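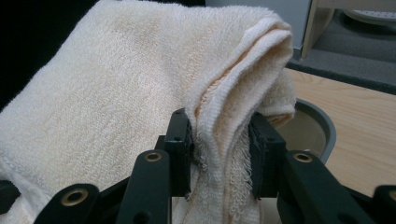 Joaquim Torres writes that his bath towels have stopped soaking up water, and that he would like to know whether there is any saving them before he gives in and buys new ones.

Posted by Joaquim Torres, April 11, 2026

Hello everybody, and thank you in advance for your patience with a long message. We moved to Hiltby in March, and ever since then our towels have gone stiff and oddly slippery. You step out of the shower and the water just gets pushed around your back. They are plain cotton terry, cream colored, nothing fancy, but they were a wedding present from my aunt and I am fond of them. I wash them warm with the usual amount of liquid detergent and a good glug of softener, and they go in the dryer until they feel done. The washer here is a front loader that came with the house. In our old apartment we had a top loader and never had this trouble. One of the towels is also starting to fray near the hem, and I would love to know if that can be stopped. Is it the machine? The water? Me? My wife says to cut them up for the dog, and I am not ready for that conversation.

wirow_wash_day

Oh, I feel for you, I went through the very same thing after we came out to Wirow! I would look at the softener first. It leaves a coating on the cotton, and that coating feels lovely in your hand and is terrible for drying off with. Stop using it on towels altogether. Then you need to get the old stuff out, and that takes 2 separate washes, so pick a day when you'll be home anyway.

First wash: towels only, hottest setting the care label allows, no detergent, and a cup of plain white vinegar poured straight into the drum. Let it run all the way through. Second wash: hot again, half a cup of baking soda, still no detergent. Please don't put the two in together (I did, the first time) as they cancel each other out and you've spent your afternoon making fizz. Check your washer's manual about the vinegar too, some makers don't care for it near the rubber seals, and I certainly wouldn't do it every week.

After that, use less detergent than you think. Our well water in Wirow tested at almost 300 parts per million, so I do use a bit of water softening powder along with it, and that made a bigger difference than changing brands ever did. You can get test strips at the hardware store for a few dollars. If Hiltby is on the same kind of water as we are, I would bet on that being half your problem — the other half being the glug.

Give each towel a good hard snap before it goes in the dryer. It lifts the loops back up. My mother did that on the back porch and you could hear it down the road.

Meireles

just buy new ones, towels dont last forever. cheap ones are fine

Ota

I'd second nearly all of the long reply, and add a word on the fraying, which got skipped. Loose threads on terry should be snipped with small sharp scissors, close to the cloth. Never pull them. The loops are all one long yarn running along the row, and if you tug on one you can take out a good stretch of its neighbors as well. Then fold the worn edge under twice, just a finger's width, and sew it down with a zigzag stitch. Use a heavy needle, size 16 if you have one, and go slowly over the corners where it gets thick. By hand is fine too, with doubled thread and a little blanket stitch, and it's pleasant work in front of the television.

Also, please look at how full you're packing that machine. A front loader uses much less water than your old one did, and towels drink up most of it, so a crammed drum never rinses properly. I fill mine two thirds and press the extra rinse button. Take them out of the dryer while they still feel the least bit cool, and hang them over a door for an hour to finish.

Joaquim Torres

Thank you all so much! Vinegar is on the shopping list, the softener has gone to the back of the cupboard, and I have borrowed a sewing machine from my sister-in-law. Ota, would a zigzag hold on the short side where the woven band is, or should I fold past it?

Ota

Fold right along the band if it's still sound. The flat weave holds stitches far better than the loops do.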